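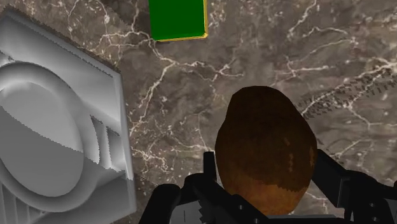
Brown marble, white veins. Thread on sealing stone counters.

1/ Most "marble sealer" sold for kitchens is an impregnator. It sits in the pores and slows absorption. It does not stop etching. Lemon juice reacts with the calcite at the surface, sealed or unsealed.

2/ Test before buying anything. Put a spoonful of water on the stone and wait 12 minutes. Wipe. A dark patch means it is absorbing. No patch, leave it alone.
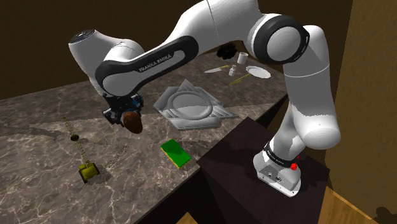
3/ Coverage figures on the can assume honed stone. Polished takes far less. Color matters for the test too: on a grey-brown marble like this one a faint damp patch is easy to miss, so check it with a flashlight held low. On white Carrara you will see it at once.

4/ Application: 2 thin coats, 3 hours apart. Buff off all residue before it hazes. Dried haze needs more sealer to soften it, then a dry cloth.
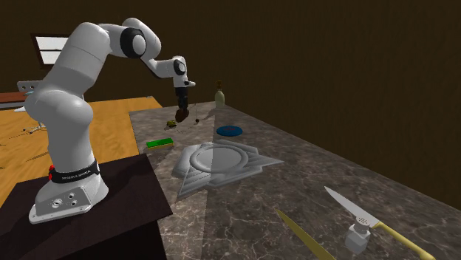 5/ Recoat when the water test fails and ignore the calendar. Mine last failed in October, next to the faucet only, so I did that strip and nothing else.

6/ Enikő Boros asked about Dralter. Solvent base, fine on dense stone, open a window. I have not tried the water-based one.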